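Urden cleaning arm – pre-use inspection, washroom kit
Site: Dranport trial rooms
Checked by: Mariann Csonka
Second check: Ruben Segers
Month: March

1. Emergency stop within reach of the operator – PASS
Tried from the doorway and from beside the basin. Very quick both times, lovely firm button.

2. Arm joints and covers – PASS
No splits in the rubber sections. Wiped down before we began.

3. Gripper fingers – PASS WITH COMMENT
Grip is much better than on the last version! It holds a folded cloth and a bunched one equally well. One finger pad has a small nick; Ruben has asked Farkas for a spare.

4. Cable run – COMMENT

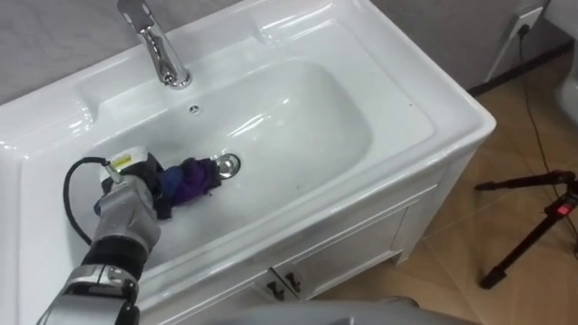 Cable slack is the one item I'd like Urden to look at again before we sign for the full kit. The arm needs some freedom to get down into a deep basin, and I'm all for that, but the black cable comes off the top of the gripper in a wide loop and passes over the basin rim on its way back. With a taller tap, or a soap bottle left on the ledge, I can see it catching. A clip halfway along the forearm would do – Odette Roussel is sending a sketch.

5. Cloth clear of drain and plug before wiping starts – PASS WITH COMMENT
Please add this to the printed card. Cloth edges wander.

6. Speed limit near people – PASS
Set to the slow setting and locked. Still a pleasure to watch.

7. Running log – PASS
1,027 wipes recorded, 2 stops, both pressed by us. Next full check at 500 more.

8. Floor and walkway – PASS
Stands and leads kept off the route to the door.

Result: fit for supervised use. Items 3 and 4 stay open. Copy to Faustine Marty.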